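We use cookies to remember your settings. By staying on this site you agree to our cookie notice. Accept | Manage

Week 7 handout: When the grippers lose track of themselves

Unit notes prepared by Nestor Macapagal
Read before the lab. Bring a pen, closed shoes and your fault log.

Last week we got the hand-held grippers going and most of you had a good run at the desk-tidying task. This week is my favourite of the whole unit, as we get to pull apart a failure properly. Faults are where you learn how a system really hangs together, and this one is a beauty!

1. What happened

In February, a group working on the Fudel set recorded demonstrations of a person picking up a cloth from a desk. The session log looked clean. No warnings, no dropped files, battery fine. The recordings were used to train a policy for the Clurley arm, and on its first try at the real desk the arm drove its closed jaws straight down into the desktop. The force limit tripped, the arm stopped, and one finger pad split. No one was hurt, because the operator was standing outside the taped line with a hand on the stop button. Please notice that part. It was the only safeguard that did its job fully.

The force limit did trip, but late. It had been set to 80 newtons for an earlier lifting job and left there. The lab sheet for cloth work calls for a much lower value, and you'll work out a sensible one yourselves in exercise 3.

2. How the tracking is meant to work

Each gripper carries a cube on top with a black-and-white square pattern on every face you can see. The camera looks for those squares, works out where each corner is, and from that works out where the cube is and which way it's turned. The jaws sit at a fixed offset from the cube. So if we know the cube, we know the jaws.

That last sentence hides an assumption, and it's the one that bit us. The offset is only fixed if the cube hasn't moved on its mount and if the software has the right offset for that gripper.

Have a look at a typical working position, with one gripper going for the blue cloth and the other close to the keyboard. Both cubes are well up above the jaws, so even a small error in the cube's angle turns into a bigger error down at the tips. Think of a long ruler held at one end: a tiny twist of your wrist and the far end swings a long way.

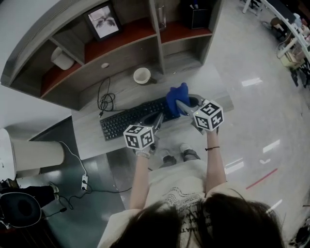

3. Finding the fault

The group's first guess was lighting. Fair enough, too — glare on a marker can wash out a corner, and a shiny floor or a bright lamp can do odd things to a camera's exposure. They re-ran the detector over the bad session and found it had lost the right cube in only 2 frames out of 2748. Lighting was off the hook.

The second guess was a mix-up between left and right. This was a better idea. If the two cubes are swapped in software, though, you'd expect both hands to be wrong from the first frame, and the left one was fine all the way through.

What cracked it was a plot of jaw height against frame number. (Plot your data! Always!) Up to frame 129 the right gripper behaved. After that its jaw tips were reported as sitting below the surface of the desk whenever it reached down. A gripper can't pass through a desk, so the numbers had to be wrong, and they were wrong by the same amount and in the same direction until the end.

A steady error that starts suddenly is a strong hint that something mechanical has slipped. Sure enough, the screw holding the right cube was loose, and the cube had tilted on its mount. The detector was reporting the cube's pose perfectly well. The cube was just no longer where the offset said it should be.

4. Why nothing caught it

The checks in the Wihongi logger asked whether the markers were visible. They never asked whether the answer made sense. A marker can be sharp, well lit and found in every frame while the jaw position worked out from it is rubbish.

There was also a gap between the people recording and the people running the arm. The recording group had no arm in the room, so a bad offset did no harm there. The arm group assumed the recordings had been checked. Write this down as a "handover fault" in your log, and we'll come back to it in the week on risk assessment.

5. Before you record

- Try to wiggle each cube on its mount. If it moves at all, stop and tighten it, then redo the offset calibration.
- Touch both sets of jaw tips to the calibration point on the desk and write down the reported height.
- Repeat the touch test at the end of the session and compare.
- Move cables out of the reach area and keep floor leads away from your feet. You'll be looking at your hands, not the ground.
- Tie back loose sleeves and anything that could cover a marker.

6. Before you run the arm

- Replay the motion in the Dillum viewer with the desk surface switched on. Any path that goes through the surface is a fail.
- Set the force limit for this task and have your partner read it back to you aloud.
- First run at low speed, one person on the stop button and no one inside the line.

7. Exercises

Exercise 1. Sketch the gripper from the side. Mark the cube, the jaw tips and the distance between them. If the cube tilts by a small angle, which way do the reported tips move? Does it matter which way the gripper is facing?

Exercise 2. Write a check, in plain words or in code, that would have flagged the bad session at frame 130. Then think up a good session that your check would flag by mistake.

Exercise 3. Press a finger pad onto the bench scale until the cloth underneath is held firmly. Convert your reading to newtons and suggest a force limit. Show your working, and explain how much margin you've allowed.

Exercise 4 (harder, and great fun). Could the bad recordings be repaired? You know when the error began and that it stayed steady. Say what else you'd want to measure before you trusted the repaired data on a real arm.

Hand in exercises 1 to 3 with your fault log. Exercise 4 is for discussion, so bring rough notes, half-baked ideas welcome.

Recent items
Week 6: Getting started with hand-held grippers
Week 5: Camera calibration on a kitchen bench
Fault log template and a filled-in sample
Stop buttons, taped lines and who stands where
Week 8: Reading a risk assessment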